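Ornella Monti
2019-04-20

Notes on leeks and green onions from the Tondstead plots. I sowed both in January under cover and they are now at the stage where most of the mistakes get made. Thread.

Seed first. Allium seed ages badly. I test any open packet by putting 20 seeds on a damp paper towel in a closed box at room temperature and checking after ten days. The Orlandini packet from last year gave 3 sprouts. It went in the compost.

The fresh leek seed is Sadetti, a long-shanked summer type. Germination was good in every tray except the one next to the door, which dried out twice. Surface watering with a rose is too slow to rescue a tray in that state. Stand it in water until the top darkens, then drain.
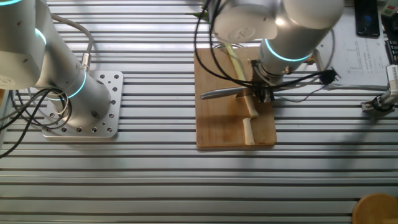 Trays are Altico deep cells. Depth matters more for leeks than for green onions. A leek seedling puts down a few long, unbranched roots and will coil them around the bottom of a shallow cell. Coiled roots straighten out badly after planting.

Trimming the tops of leek seedlings: I did half the trays and left the other half alone. Trimmed plants are easier to handle and fall over less. At planting I could see no difference in stem thickness. I will keep trimming for convenience.

Green onions go out in clumps. Sow a pinch per cell, do not thin, plant the whole clump. They push each other apart as they grow. Leeks grown this way stay thin, so those get a cell each.

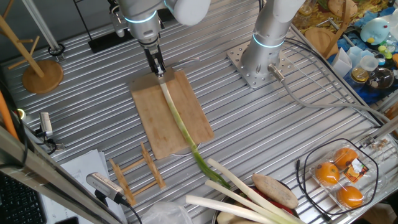

Can green onions and leeks share a bed?
They can, if the green onions are planted on the side you will not be hilling. Both want the same soil and the same watering, but leeks need earth drawn up around the stem and green onions get buried by it.

Hilling, since it came up in replies last year. The white part of a leek is white because light did not reach it. You can plant deep, hill up, or use collars. I plant deep with a dibber and hill once in midsummer. Collars gave the cleanest stems I have had, and a lot of slugs.

Do not fill the dibber hole with soil. Drop the seedling in, fill the hole with water, walk away. Enough soil washes down to cover the roots. The rest of the hole closes over the next few weeks.

Spacing for leeks is a hand's width in the row. Closer than that and you get pencils. Wider and you get thick stems with a tough core, fine for soup.

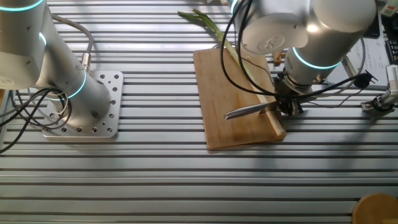 Sun and shadow across the tabletop.

Feeding: one dressing of nitrogen a month after planting, nothing late in the season. Late nitrogen gives soft leaf that rots in the first cold wet spell. I lost a row that way and had the fertilizer dates in my own notebook.

Harvest. Green onions can be pulled as soon as they are worth eating. Loosen with a fork if the ground is dry – the leaves tear before the roots let go. Leeks always need the fork.

Storage, tested last season with 40 green onions from the same row. Half stood root-down in a jar with 2 fingers of water in the refrigerator door. Half were wrapped in a damp cloth in the drawer. The jar kept the leaves upright but they went slimy at the waterline. The cloth batch stayed usable longer. I now use the cloth.

Leeks store best in the ground. Once lifted, leave the roots on, cut the leaves back, and keep them unwashed somewhere cold. Water trapped between the layers is what spoils them.
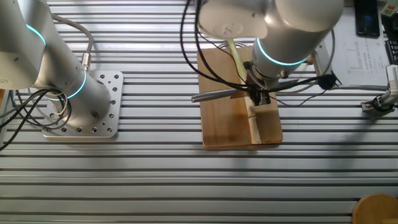

Base plate, bolts, cable.

Washing: slit the leek lengthwise from just above the root, fan it under the tap leaf end down, then cut the root off last. Green onions only need the outer skin stripped and a rinse.

Rust check is next. Orange flecks on the leaves, usually on the crowded rows first. I will post the counts per row when the leeks are hilled.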